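Sweeping Up Small Messes Without Hauling Out the Vacuum

I own a perfectly good vacuum. It lives in the hall closet behind the ironing board, two coats and a bag of other bags, and by the time I've dug it out I've usually decided the crumbs can stay. So for the last few years my real cleaning tool has been a dustpan and a hand brush, and I've gotten weirdly attached to them (my family has opinions about this).

Most people sweep toward the pan with long, fast strokes, which sends the light stuff flying right over the top. Go short and slow. Set the lip down flat, tip the handle up just a little, and flick the brush only a few inches at a time. Lift the brush straight up at the end of each stroke and you won't drag half of it back out again.

Then there's the line! You know the one, that thin gray line of dust that will not go in no matter how many times you back the pan up. Two things work for me. One is to turn the pan a quarter turn and sweep the line from its end, so it's a little heap before it ever reaches the lip. The other is to run a damp finger or a bit of damp paper towel along the floor and call it done. I used to wet the lip itself, but then the dust cakes on and you have to wash it, so skip that.

I do a lot of this on the table too. Flour, pencil shavings, potting soil, glitter (why do we keep buying glitter?). I keep a separate set just for tabletops, because I don't love the idea of bristles that have been behind the toilet going anywhere near where we eat. Park a small bin right there next to the pan while you work, so you aren't walking a full scoop across the kitchen with your elbow out.

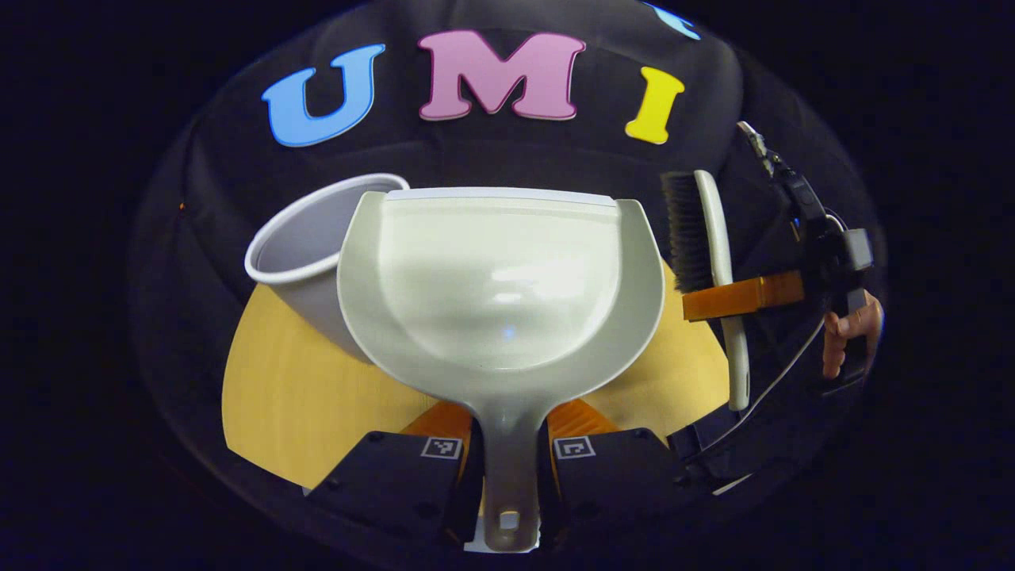 And when you tip the pan out, get it well down inside the bin before you tap. A couple of gentle taps on the inside wall, and wait a second before you pull it back out. If you bang it on the rim like I did for most of my adult life, the dust comes straight up at you and lands on whatever you just cleaned.

About the brush. Hair winds itself into the bristles and stays there, and a brush full of hair just pushes dirt around. I use an old wide-tooth comb over the trash can, pulling from the base of the bristles out to the tips. Every month or so it gets a bath in warm water with a squirt of dish soap. Swish it, rinse it, shake it hard outside, and let it dry lying on its side with the bristles hanging over the edge of the sink. Don't stand it on its bristles to dry. I ruined a nice Hindik brush that way and it came out looking like bed hair.

The pan can go in the sink with it. Plastic ones get staticky in winter and dust clings to the inside like it's been glued, and a wash with soapy water helps for a week or two. If the front edge has picked up nicks, rub it very lightly with fine sandpaper wrapped around something flat. Mine took six passes and it sits flush again.

Hang everything up if you possibly can. If your pan has a hole in the end of the handle, that's what it's for, and a stick-on hook inside a cabinet door is plenty strong. I put mine under the sink, pan on one hook and brush on the one beside it, and now I grab them more than I ever grabbed the vacuum.

One last thing, for broken glass. Pick up the big pieces with shoes and gloves on, sweep slowly, then press a folded wet paper towel over the whole area and throw that out too. Rinse the brush really well afterward and check it under a bright light before it goes back on the hook.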